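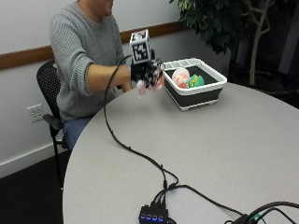
The glove at work on our round table, with the tub standing behind it.

Gallery: glove recordings for the Lukumay project
26 April 2018

Lukumay asks a simple question: can a gripper learn how firmly to hold a soft thing by copying a human hand? Our wearer moves small objects with the sensor glove, and the cube on top tells the camera where the wrist is. The wired glove is our fourth version. We named it Fonent, and the cable is still too long for my taste.

We have kept 839 grasps so far — the target is 3000 before July. Each recording lasts 20 seconds. The model trained on glove data dropped fewer soft objects than the one trained on video alone, but it still squeezes too hard at the start.

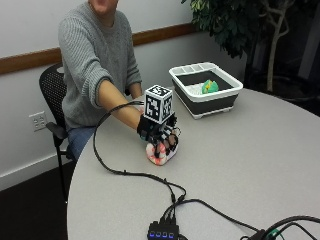

Wycliffe Masanja

Fingertips around the upper sides of a soft white and pinkish-red object. Grasps from above like this one are the easiest for the model to copy. Side grasps are harder, and Salim Muli is now labelling those by hand.

The four blue lights on the hub are the first thing we check when a recording comes out empty.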